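How Does a Video Game Remember Where You Left Off?

Have you ever been right in the middle of a really good game when somebody called you for dinner? You press Save, you switch everything off, you eat your peas (or push them around the plate for a while), and when you come back your hero is standing exactly where you left her, with the same coins in her pocket. It feels a bit like magic, but there is a very sensible trick behind it, and it's one of my favorite tricks in all of computing.

Let's pretend we are playing a game called Brastberg. You are a young explorer named Emine, and you live in a snowy mountain village with your grumpy goat, Fröhlich. You have 761 coins, 2 lanterns and a map with a corner missing. You have just walked into the town of Lusville to buy some hay.

While you play, the computer keeps all of these things in its memory. Memory is very fast, and that's why your goat can jump the moment you press the button. But the ordinary working memory in a computer or console only holds on to things while the power is on. Turn the machine off, and it forgets everything — the coins, the lanterns, even poor Fröhlich.

So before you stop, the game makes a list and puts it somewhere safer, in storage. Storage is slower than memory, but it keeps what you give it even when the power is off. The list is called a save file.

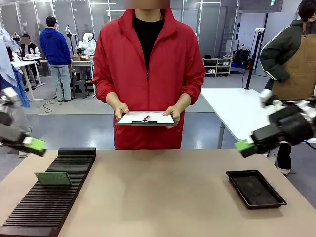

Two robot arms with green fingertip pads, and a long black slotted rack on the table.

Now, you might think a save file must be enormous, with every tree and snowflake and shop window tucked inside. Most of the time it's much smaller than that! The trees and shops are already part of the game, and they will be there next time anyway. The save file mostly needs the things that can change. If we could read yours, it might go something like this:

Player: Emine
Place: Lusville, by the hay shop
Coins: 761
Lanterns: 2
Goat: hungry

When you press Continue, the game loads up the town, reads down the list and puts everything back. It's rather like a bookmark. A bookmark doesn't have the whole story written on it, it just tells you which page to open.

Some games save by themselves, and we call that autosaving. You may see a little spinning picture in the corner of the screen while it happens. Please don't turn off the machine while it's spinning! The game is still writing its list, and half a list can be very confusing to read later on.

Long ago, some games couldn't save at all. They gave you a password at the end of a level, and you had to copy it down on paper and type it in the next day. If your 6 looked like a G, well, back to the beginning you went.

Try it yourself

Play a board game with a friend and stop halfway through. Write down everything you would need to set it up again tomorrow — whose turn it is, where the pieces are, who is holding which cards. Then pack it all away, and use your list to put it back. Did you forget anything?

Written by Yiran Xue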